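Company > About Us > How We Work

About Ziver

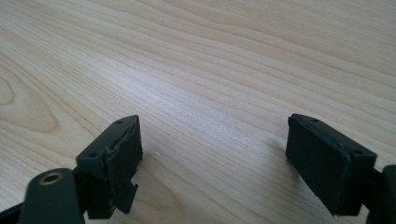
Both fingers of a hand-held gripper, open over a wooden tabletop.

Ziver records manipulation examples for teams that train robot learning systems. We collect with hand-held grippers that a person carries and closes by hand. The camera is mounted on the tool, so a recording shows the fingers, the surface and the object from the same side a robot would see them.

The company was started by Fidelina Giraldo, who had been running collection for a warehouse picking project and wanted the recording work separated from the model work. We do no training in-house. Customers receive episodes, calibration files and a log of what was rejected.

What we record

Most of our work is tabletop: picking, placing, sorting, folding, opening and closing containers. Our task library holds 319 written tasks. Each has a start condition, an end condition and a list of permitted variations. A standard order is 200 accepted episodes per task, split between at least four operators. Larger orders are scheduled by the week, beginning on a Monday.

An episode starts with the fingers open and ends with them open again. Operators are asked to work at a normal pace and to leave small corrections in. A missed grasp followed by a second attempt is kept and labeled as a retry. Episodes with lost tracking or dropped frames are removed before delivery.

Equipment

Collection runs on two rigs built in our own shop. Mandar is the wider of the two and is used for boxes, bottles and kitchen items. Ferrand has a shorter stroke and handles small parts. Finger width is calibrated at the start of every shift. Pads are a consumable, and pad condition is entered in the session record so that customers can filter on it. Surface type and lighting are entered in the same place.

People and location

We have 27 employees, most of them operators and reviewers. Every episode is checked by a reviewer who did not record it. The office and the collection rooms are in the Belness building, on the second floor. Deliveries go to the rear entrance before 4 p.m.

New operators are hired in December and train for two weeks before their episodes count toward an order.

68 shares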